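Dye bench notebook, April, started 8.40 a.m.

12 shares
3 comments

Weld over indigo again. The recipe sheet from Gotia came in the post with two corners missing and a coffee ring over the one number I wanted, so the mordant strength is my own guess plus whatever Hòa Phùng remembers from the last time. Hòa remembers it as "more than you'd think". I have written that down in the recipe book in ink, where it can embarrass us both.

Wool is the Drirkville lot, the undyed double knit. I scoured it last night with the mild soap, 44 degrees, and left it to cool in the bucket. It still smells of sheep. Gaétan says this is a feature and that people in town pay extra for it. Gaétan has not been downwind of the bucket.

Weights. Dry fibre 106 g per sample. Alum at whatever "more than you'd think" turned out to be, see inside cover. Cream of tartar left out of samples A and B and put into C and D, then left out of D as well, by accident, when the phone rang. D is now a repeat of A and B. I shall call it a control and look pleased.

9.30. Mordant pot up to a simmer very slowly. The Mikano hotplate has two settings, off and volcanic, and the trick is to lift the pot on to a brick and take it off again before the wool notices. If anyone has the money for a new hotplate, the shelf is ready for it. If anyone has the old brick, the good flat one, please bring it back. The present brick rocks.

10.15. Indigo vat. Smelled right, looked wrong. The surface should have the coppery skin and the liquor underneath should be yellow-green, and what I had was a dull blue soup with a sulk on it. Too much air in it, probably from somebody stirring it like porridge. I have my suspicions, and they are written in Gaétan's handwriting on the vat log: "gave it a good stir!!" with two exclamation marks. Added a spoonful of fructose and a pinch of lime, put the lid on, and put a note on the lid.

Went and did the invoices while it had its rest. Tăng want their table runners in the darker blue after all, having asked for the lighter one, having first asked for the darker one. I have cut off a bit of each blue and stapled them to the order form with a line for a signature. This ought to have been done in the first place and I would like the notebook to record that I thought of it.

11.50. Vat much happier. Skin back, liquor nearly the right yellow. Dipped A and B for a slow count and took them out under the surface without dripping, as far as a person can. They went from yellow to green to blue on the line. I have watched that some hundreds of times and still stand there like a dog watching a kettle. C got two dips, D got one and a half, the half being when I dropped it back in.

Thirty minutes' airing, rinse, then a weak vinegar bath. Rinse water ran clear on the third bucket for A, B and D. C kept giving off blue until I stopped looking.

Lunch. Cheese.

1.20 p.m. Weld. Chopped the dried stalks with the garden shears. Hòa rang to ask whether I was using the good shears. I said I was using shears. Simmered with a little chalk and strained through the old curtain. Lovely sharp yellow, smell of boiled cabbage and regret. The whole building knows it's weld day. The people upstairs have opened their windows, and one of them has shut the shared door with some force.

Into the weld with all four, low heat, 30 minutes by the clock, then left to sit. Poked them every so often with the stick. The stick is now the best-dyed thing in the workshop.

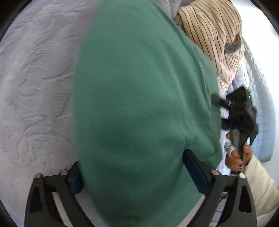 Which goes first for a solid green, the yellow or the blue?

Blue first in this workshop, because the indigo depth is the hard thing to judge and the weld can be built up over it a bit at a time until the green looks right. Plenty of dyers do it the other way about and get good greens as well.

3.05 p.m. A and B close enough to match across the table, but not in the doorway, where B leans yellow. C is bottle green and a bit patchy at the cuff end. D sits between the lot of them and is of course the nicest, and I can't repeat it without dropping it.

Rub test on white cotton: A and B faint, D faint, C disgraceful. C to be washed again, twice, and kept away from anything pale.

Light test strips cut, half of each under card, taped in the south window. Leave them alone. Last time someone moved them to water the geranium.

To get: chalk, lime, 11 metres of cotton tape, a brick.

Gaétan, the note on the vat lid is for you.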